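Karaki Science Pages
Machines and How They Work, Part 2

How a Robot Is Shown a Job

Words to know
Gripper: the part of a robot that holds things. It does the work of a hand.
Joint: a place where a robot arm can bend or turn.
Demonstration: one complete showing of a job, from start to finish.
Remote control: running a machine from a distance.
Training: the stage in which a computer looks for patterns in many demonstrations.

A robot in a car factory may do the same move all day. It picks up a part at one exact spot and puts it down at another exact spot. Engineers write those spots into a program as numbers. If the part is a little to the left of where it should be, the robot closes its gripper on air.

A home is harder. A soft toy in a box might be lying on its back, on its side or under a packet of wipes. It bends when it is squeezed. Writing a rule for every way a toy can lie would take too long, and some ways would still be missed. For jobs of this kind, engineers often use a different method. A person does the job many times, the movements are recorded, and the computer is trained on the recordings.

Three ways to show a job

1. Moving the arm by hand
The person takes hold of the robot's arm and pushes it through the job. The motors are set so that the arm moves easily. Sensors in the joints measure each angle many times a second. When the person has finished, the computer has a list of angles and times, and the robot can follow the list. Engineers call this kinesthetic teaching. It works well for slow jobs. It is tiring with a heavy arm, and the person's own arms can block the robot's camera.

2. Remote control
The person stands away from the robot and steers it. Some systems use a joystick. Others use a small copy of the robot arm, called a leader. When the person bends the leader, the big arm, called the follower, bends in the same way. The person can watch the follower directly or on a screen. This method is called teleoperation. The recording comes straight from the robot that will do the job later, so nothing has to be changed to fit it. It does need a whole robot, and a new driver is usually slow at first.

3. A gripper held in the hand
The person holds a tool that ends in robot fingers and does the job with that. The robot arm can be in another building. The tool is light enough to carry into a bedroom, a kitchen or a shop. A camera on the tool records what is in front of the fingers. The system also works out where the tool is in space, how it is tilted and how far apart the fingers are.

The fingers matter most here. A human hand has five fingers, and they can do things that two stiff ones can't. A person using the tool has only the two robot fingers to work with, so every grasp that gets recorded is one a robot with the same fingers could try.

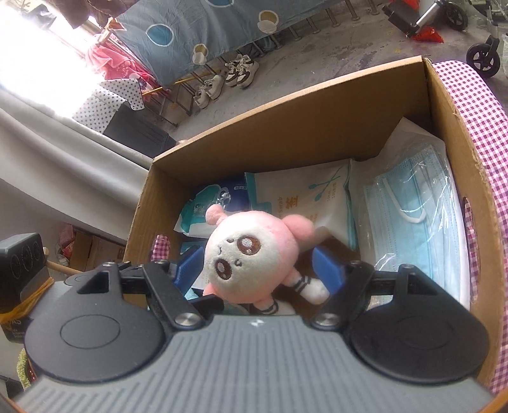
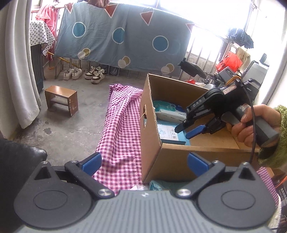
Hand-held grippers with blue finger pads, at an open cardboard box. In the first picture, a pink and white plush toy is between the pads.

What is in a recording

A video is made of still pictures shown quickly one after another. Suppose a camera takes 25 pictures each second and a demonstration lasts 80 seconds. That makes 2,000 pictures. Each picture is stored with a line of numbers. The numbers give the position of the gripper, its tilt and the size of the gap between its fingers at that moment.

The times have to match. If the numbers run half a second behind the pictures, the computer will connect the wrong movement with the wrong view. The clocks are checked before recording starts.

From recording to robot

One demonstration is not enough. The Dikumska practice set, which is used in the activities in this series, has 2,216 demonstrations of putting things into boxes and taking them out. In some, the box is turned. In others, the light is different or the things in the box have been swapped.

During training, the computer is given a picture and has to predict the next movement. Its prediction is compared with what the person did. The difference is called the error. The computer changes its settings by a small amount to make the error smaller, then takes another picture. This is repeated a very large number of times.

After training, the settings are loaded onto a robot. The robot's camera sends in a picture, the computer gives a movement, and the arm carries it out. Then the next picture is sent in. The robot is not replaying any single demonstration.

What can go wrong

The robot may meet something that was in none of the recordings. A clear plastic bag is a common problem, as light shines off it and the camera sees bright streaks. Small mistakes can also add up. If the gripper drifts a little to one side, the next view is slightly unfamiliar, and the next movement may be worse. One remedy is to record demonstrations in which the person starts from a bad position and corrects it.

A careless demonstration is a problem too. The computer can't tell a good habit from a bad one. If people often bump the side of the box, the robot is likely to bump it as well.

Try it

You need a pair of kitchen tongs, a box, a soft toy, a sponge and a spoon.
Put the toy, the sponge and the spoon in the box.
Take each one out with the tongs. Use one hand only.
Put them back a different way and do it again.
Write down which thing was hardest to grip and where you had to hold it.
Ask a partner to close their eyes. Tell them how to move the tongs, using only the words left, right, up, down, forward, back, open and close.

Next in this series: Part 3, How a Robot Measures Distance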